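Search the boards
All topics -- Unanswered -- Newest
Filed under: Furniture care > Wood surfaces > Marks, stains and scuffs

Dark gray scuffs on a pale satin tabletop

Posted 2024-05-02 by Kiri Ruawai

I have a Treluvitz table, 105 cm on the long side, light beige wood with a factory satin finish. Near one corner there are two dark gray marks. One is a long thin streak with gaps in it, the other is shorter and more like a row of flecks. I can't feel either one with a fingernail. A damp cloth with dish soap did nothing in 16 strokes, and I stopped there.

The care leaflet only says "avoid abrasives." I don't know if the finish is lacquer or hardwax oil. What can I try that won't leave a shiny patch? The grain is fairly open in places and I would like to keep the sheen even. The table is used for cable and connector work, so something will mark it again, but I want to get it back to a clean state first.

3 replies -- sorted by votes

Þórarinn Bundgaard

Find out what the finish is before choosing a cleaner. Put one drop of water on the underside, if the underside is finished the same way, and leave it for ten minutes. On lacquer it stays as a bead and wipes off clean. On oil it may darken the wood slightly, and the spot fades as it dries. The test is not conclusive on a well-cured oil, but it is enough to rule out the worst mistakes.

If your nail doesn't catch, the mark is probably material left on the surface and not a cut. Rubber and soft metal both leave gray lines. Work in this order and stop when the mark is gone:

1. White vinyl eraser, light pressure, along the grain. Brush the crumbs off -- don't rub them in.

2. Mineral spirits on a white cotton cloth, tested on the underside first. Windows open, no flames nearby. Lay the cloth flat to dry outdoors afterward.

3. View the surface at a low angle against a window or lamp. A pale reflection across satin wood should fade out gradually. If you see a hard-edged bright spot in it, you have polished the finish and should stop. Mine is the same sort of top, with dark marks in the upper left corner and a broad soft reflection over the middle.
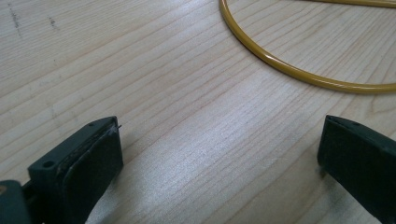 4. If gray remains and the finish is oil, use a fine gray non-woven pad along the grain, then a very thin coat of the maker's oil. Buff off the excess within the time on the can. On lacquer, skip this step and live with it.

Don't use melamine foam. It is a fine abrasive and it changes the sheen on satin in a few passes.

Jae-in Lim

Toothpaste works. Used it on a desk, came right off.

I-seul Um

Toothpaste is an abrasive, so the leaflet excludes it. It also leaves white residue in open grain that is tedious to get out.

I agree with the eraser. One addition: check the feet of whatever you set on the table. I had a Flikska bench supply with black rubber feet, and it left a new line every time it was pushed back. Felt pads ended that. A cutting mat over the work area is simpler if you can spare the room.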